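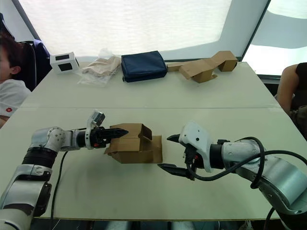
Used boxes are worth keeping if you sort them as they come in. Most of the trouble people have with packing at home starts with a box that was already tired: soft corners, a bottom that sags, flaps that no longer lie flat. Set each one on a table before you decide. A plain brown box with no printing on it, like the one on the table with its flaps at different angles, is the most useful kind to save. You can write on any side and there are no old logos to cover up.

Checking a box

Press each corner with your thumb. If it gives and stays in, flatten the box and put it out for recycling. Look along the folds of the flaps for tears. A small tear at the end of a fold can be taped on the inside. A tear that runs more than 2 inches is not worth fixing.

Smell it too. Cardboard that has been in a damp garage holds the smell and passes it on to sheets and clothes.

Opening and closing

Slit the tape with a short blade, just deep enough to cut the tape. Pull old tape off slowly, back along itself, or it takes the top layer of paper with it.

When you fill a box, bend all four flaps outward first and crease them well. They stay out of your way and fold back more evenly. Close the short flaps, then the long ones, and press down the middle while you tape. Run the tape a hand's width down each end – stopping right at the edge is how it peels.

The interlocking fold, with each flap tucked under the next, is fine for a closet shelf. Don't use it for anything you plan to stack or carry down stairs.

Storing them

Flat boxes keep best standing on edge behind a door or beside a wardrobe, biggest at the back. Marion Strachan wrote in to say she pencils the inside measurements on one flap before flattening, and I have started doing the same.

Keep them off a concrete floor. A strip of scrap wood underneath is enough.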